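The Snack Table, Reconsidered

A green bag is the first thing people reach for in any break room. At Mevcombe, a design office with 57 staff, it's usually gone by three.
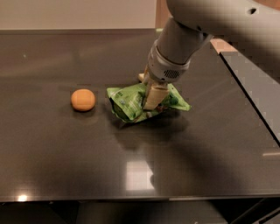

Ánh Mạch

Snack bags are hard to keep neat. They crease, slump and slide off each other, and a shiny wrapper shows every fold. Xuân Trương, who sets out the food at Mevcombe, gave up on bowls in November. She now puts bags straight on the table, with space between them — no stacks, no baskets.

"A bowl hides what's at the bottom," she says.

Dark, glossy tabletops suit bright packaging but show crumbs. Trương wipes hers down every 60 minutes until 5 p.m.

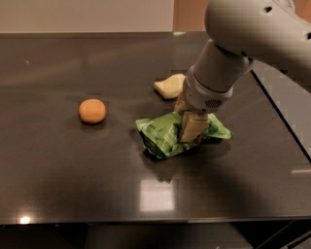
A green snack bag on a dark tabletop, with a small round orange item to its left.

Her next change is a second table by the window.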